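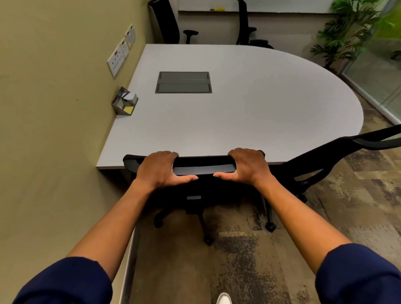 Meetings, according to Shahnaz Dewan, expand to fill whatever room you put them in, and then they ask for a bigger room. She has sat through the Millcombe parking meeting since March. It was booked for 30 minutes. It has now met more often than some marriages.

The parking at issue is nine spaces behind the old Tsang building. Everyone agrees they should be shared fairly, and everyone has a chart showing that fairly means them. Luuk Van Loon brought a color-coded one. It was admired, then referred back for smaller colors.
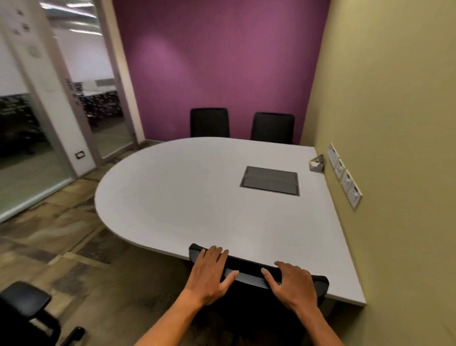 Photo: Ronja Kristiansen

I asked Dewan what would happen if the group simply stopped. She thought it over for longer than I'd expected. People might just park, she said, and looked a little sad.

The next session is at four, and the first item is whether four is a good time.

339 shares | 3 comments

Wai-kit Cheng
We had one of these over a microwave. I moved departments.

Hui-mei Chow
Four is a terrible time.

Lakard fan
So who got the spaces?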